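Home News Interviews Reviews Back Issues Shop

Interview by Fouad Haddadin
December

Lusside reaches its final volume in the spring, after a run that began as a black-and-white serial and is being reissued in full colour. Mirjam Lehner has drawn every page of it. Emil Leitner is responsible for the colour. Both spoke to me at the Mavgate office, mostly about process.

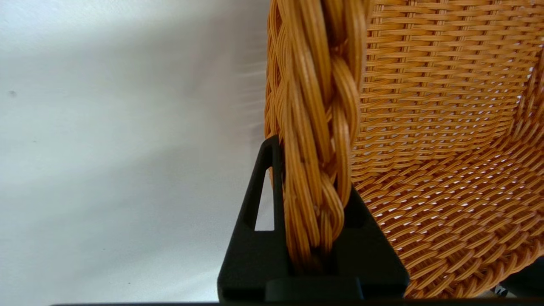
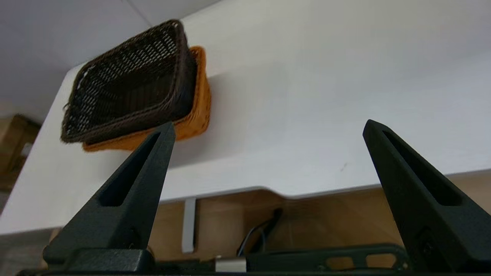
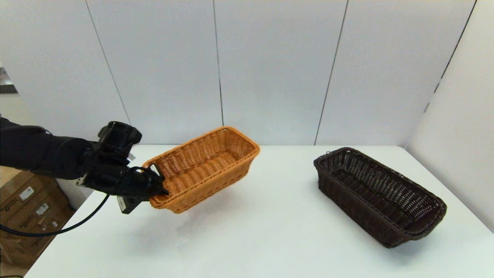

Woven baskets, in orange and, in the second picture, dark brown as well.

The original pages were drawn at print size and a half, on smooth board, with a dip pen for figures and a brush for anything further back than the middle distance. Lehner has kept to this throughout. "I tried a tablet for one chapter," she says. "The line was fine. The trouble was that I could zoom in, so I drew detail that would never survive the press. When the proofs arrived, the backgrounds had closed up into grey."

That chapter was redrawn on board before it was collected. The redrawn version is the one used in the colour edition, and readers who own the serial will find small differences in the harbour sequence.

There are 329 pages in the complete story. All of them were rescanned for the reissue, as the first set of scans had been made as pure black and white with no greys. Leitner wanted greyscale files so that he could set the threshold himself, page by page. "A single threshold for a whole book doesn't work," he says. "Her early ink was thinner. Use the setting that suits the last volume and you lose half the hatching in the first."

He colours in flats first, then adds one shadow layer and stops. There are no gradients in Lusside, apart from the sky on the title pages. The palette is limited to 20 colours per chapter, fixed before work starts and written on a sheet pinned above his desk. If a page needs a colour that isn't on the sheet, something else has to come off it.

Lehner was doubtful about this at first. "I thought it would look like a cereal packet. Then I saw the night chapter, where he had used most of the sheet on blues, and I stopped sending him notes." She still sends notes about skin tones, he points out - usually two or three a chapter.

Paper was the longer argument. Hermine Wieser, who handles production at Mavgate, ran tests on a coated stock and an uncoated one. The coated sheet held the black better. The uncoated sheet took the flats without glare but spread the ink, and the finer lettering began to fill in. The book went to press uncoated, with the lettering opened up slightly and the total ink limit brought down.

The lettering itself is by Poul Skov, who built a font from Lehner's hand for the reissue. It has three versions of each common letter, so that a double "t" or "e" doesn't repeat exactly. The serial was lettered by hand on the board, and removing that lettering took Skov longer than making the font. Where a balloon overlapped a drawing, Lehner inked a patch and he dropped it in.

I asked whether she regretted any of the changes. "The balloons were part of the drawing. I placed them before I drew the heads. Now they float on a separate layer, and I can see that they do. I don't think a reader would." The separate layer is needed for translation, and the Flelano edition is already being lettered from the same files.

A slipcased set limited to 50 copies will include one printed page at original size with the hand lettering intact. The ordinary edition has no extras beyond a short note on the scans.

Lehner's next book, Matubbar, is a shorter one, and will be in colour from the start. She is drawing it on the same board. Leitner has asked for the palette to be agreed before the script is finished. She hasn't replied to that yet.

Contact | Subscriptions | Copyright remains with the contributors | Back to top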